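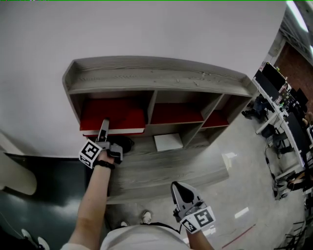
Does the low end stay tight on a guitar tuned down to B, or do I still need an overdrive in front of it? a customer wrote after our last firmware-free revision, adding that his old preamp turned every fast palm-muted passage into one long note. The short answer is that the overdrive can stay in its box for most rigs. The long answer takes up a good part of this page.

Skoltover High-Gain Preamp
By Irnero Bench Staff
Updated in March
6 min read

The Skoltover is an analog two-channel preamp in pedal format, designed for rhythm guitar in thrash, death metal and related styles. It can feed the effects return of an amplifier, a separate power amp, or an audio interface followed by a cabinet simulation. It can also run into the front of a clean amp, with some limits noted under Connections.

There is no digital signal path. Channel switching is done with relays, and both channels share one input stage and one output buffer. The rest of the circuit is separate, including the tone controls.

Gain structure

Channel A has two clipping stages and covers everything from a hard-edged crunch to older thrash rhythm tones. Channel B adds a third stage and a fixed filter between the second and third. The filter removes low frequencies before the heaviest clipping takes place, and the low end is then restored after it. This is the same result many players get by placing an overdrive with its drive at minimum in front of a high-gain amp. Since the filter is built into Channel B, a boost in front will thin the sound further and mostly raise the noise.

The Tight control sets the corner of a second filter, at the input. Fully counterclockwise it passes everything down to 20 Hz. Fully clockwise it begins to cut at 450 Hz, which is too high for most full-band rhythm parts but useful for doubled leads and for bass played through the pedal in parallel with a clean signal. For a seven-string in B standard, start at noon. For a six-string in E or E flat, start a little lower.

Tight affects both channels. On the first production run it affected only Channel B, and several owners asked for the change. Units with the later board have a small white dot beside the DC jack.

Controls

Gain A, Gain B: Independent. Gain B has a reverse log taper, so the first third of its travel covers more range than the last third. Most usable rhythm settings fall below noon.

Bass, Mid, Treble (per channel): The mid control is active and can boost or cut. The maximum boost is enough to overload some interface inputs, so turn down the Master before exploring it.

Mid Shift (mini toggle, Channel B only): Selects a lower or higher center for the mid control. The lower position suits a dry, woody rhythm sound. The higher position brings out pick attack and helps in a two-guitar band where the other guitar is already thick.

Depth: A resonant low boost after the Master. It is meant for use into a solid-state power amp, which lacks the loose low-end response of a tube output section. Into a tube power amp, leave it at zero first and add it only if the cabinet is small.

Presence: Conventional high shelf. Global.

Master A, Master B: Separate output levels. There is no overall volume.

Internal trimmer: Sets the range of the gate, described next. It is reached from the underside after removing the base plate. Disconnect power before opening the enclosure.

Noise gate

The built-in gate is the Grunex circuit, the same one sold as a standalone pedal. It reads the signal at the input jack, before any gain, and acts on the signal after the last clipping stage. Because the detector sees a clean guitar signal, it opens on the pick and doesn't chatter on decaying chords the way a gate placed after distortion can.

Maximum attenuation is 23 dB as shipped. This is less than many gates offer, and it was a deliberate choice — full muting between staccato chords makes the cut obvious, especially on a dense recording with cymbals panned wide. Players who want complete silence in stops can raise the range with the internal trimmer. Turn it in small steps.

The threshold knob is on the top panel. Set it with the guitar volume up and the strings damped by hand. Raise it until the hiss drops, then go slightly past that point. If held notes start to disappear in steps, back off. High-output active pickups will need a lower setting on the dial than passive ones, and switching between guitars during a set generally means resetting it.

There is a bypass switch for the gate on the rear. It can't be operated by foot. This has been the most frequent complaint and we haven't found room for a third footswitch without moving to a wider enclosure.

Connections

Input: 1/4" mono, high impedance.
Main Output: 1/4" mono, buffered.
Direct Output: Balanced XLR with ground lift. Carries the preamp signal only. There is no speaker filtering on this jack, and the signal will sound harsh if sent to a PA or recorded without a cabinet simulation.
Loop: Send and return, series, placed after the gate. Delay and reverb belong here so that their tails aren't cut.
Remote: TRS jack for a two-button latching footswitch (channel and bypass).
Power: 9 V DC, center negative. Use an isolated supply output. The pedal doesn't run on batteries.

When the Main Output is connected to the front of an amp, the amp's own preamp and tone stack remain in the path. Use the clean channel with the bass turned well down and the mids up. The Depth control should be at zero. Results vary a lot from one amp to the next, and the effects return is the better option wherever there is one.

Starting points

Older thrash, bridge humbucker: Channel A, Gain A at three o'clock, Bass at noon, Mid slightly below noon, Treble at two. Tight at ten o'clock. Gate bypassed or very low. The edge of this sound comes from picking hard into moderate gain, and adding more will hide it.

Modern rhythm, double-tracked: Channel B, Gain B at ten o'clock, Bass at one, Mid at one with the shift in the lower position. Tight at noon. For quad tracking, reduce the gain again on the second pair.

Melodic leads over a heavy backing: Channel B, Gain B at noon, Mid at two with the shift in the higher position, Presence down. Delay in the loop. Lower the gate threshold until long bends fade naturally.

Cold tremolo-picked chords: Channel A, Gain A at maximum, Bass at nine, Mid at ten, Treble at three. Tight at two o'clock. Reverb in the loop, mixed higher than seems sensible on its own. It settles once the drums are in.

Cabinet notes

All voicing work was done with the Samuel closed-back 2x12 and checked on a straight 4x12 borrowed from a rehearsal room. The Samuel has little energy above the pick attack, so owners of brighter cabinets should expect to use less Presence than the markings suggest. Open-back combos lose most of the benefit of Depth.

Construction

Folded steel enclosure with a powder-coated finish. Jacks are bolted to the chassis and wired to the board, and the potentiometers are secured with nuts at the panel. The relays carry no audio while changing state, which produces a very short gap during channel changes. It is inaudible in a band mix but can be heard on an exposed held note.

The footswitches are soft-touch momentary types. The pedal powers up in bypass with Channel A selected, whatever its state when it was disconnected.

Availability

The current run is limited to 2,000 units, in black only. Serial numbers are engraved on the base plate. Replacement knobs, base plates and remote footswitches are sold separately. The earlier board can be converted to the two-channel Tight wiring at our bench for a flat fee, and the converted unit is returned with a white dot added beside the DC jack.

Warranty service requires the serial number and a short note of the fault. Please include the power supply if the fault is noise. A daisy-chained supply accounts for many of the units that arrive with that complaint, and we can't reproduce it with our own.

Related items

Grunex Noise Gate (standalone)
Samuel 2x12 Closed-Back Cabinet
Two-Button Remote for Skoltover
Isolated Supply, Pedalboard Format
Setting a gate for down-tuned guitars
Skoltover earlier board: wiring differences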